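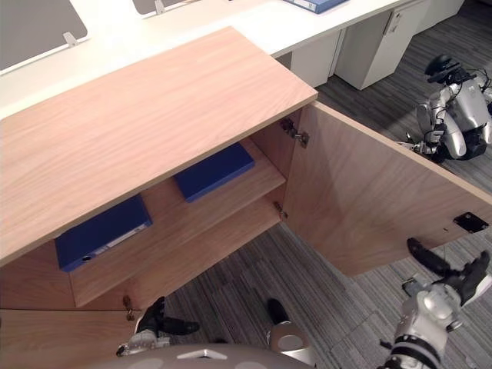 *Both doors open, two binders on the shelf.*

Stall on the right arm again this morning, run 45. Task is the usual one: open the cabinet doors, binders go in, doors get closed. The elbow current climbed while the hand was on the door, the controller held it at the limit for five seconds, and then the whole arm dropped to passive without a fault code. No code is the part I don't like. Senadik logs a torque trip on every other joint, so either the message was lost or the trip never went through the supervisor.

Pulled the log over lunch. The last good packet from the elbow is number 137 after the task start, then a gap, then the joint comes back reporting zero. A dead sensor and a relaxed joint look identical from there. Swapped the encoder lead for the spare and reseated the connector. Ran the joint unloaded for 4,000 cycles in the afternoon – no gap, no trip. That proves little, as the fault has only ever shown up under load against a door.

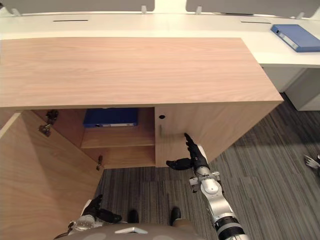

Melaniia Kostiuk thinks I am looking in the wrong place. Her view is that the planner asks for a push along the door instead of square to it, the hinge pushes back, and the elbow takes load it was never sized for. The missing code would then be a second, separate bug. She wants the push direction logged next to the current before anyone touches more hardware. Fair. I had one cause in mind for two symptoms.

Added the field to the Katus build and lowered the elbow limit until we know more. Also wrote to Carretero about the passive state. An arm that goes limp beside an open door is a safety matter whatever started it, and I asked for a braked hold as the default. No answer by 5.

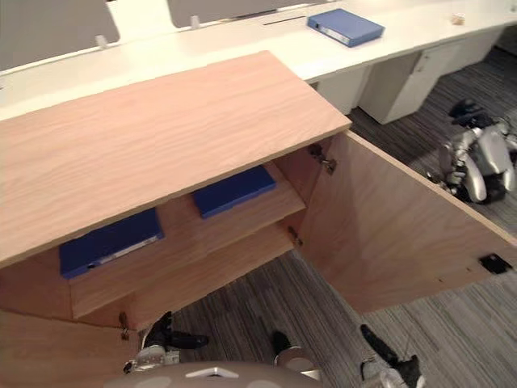

*Right door open, arm out to the side.*

Standing rule until then: hands out of reach of the arm while it is powered, stop button held by whoever is at the desk. Sovesard want a date for the next demo. Told them June, if the log comes back clean. Spare lead is still fitted, the old one is bagged and labeled in the top drawer. Tomorrow: loaded runs at the lower limit, new field on, right door first.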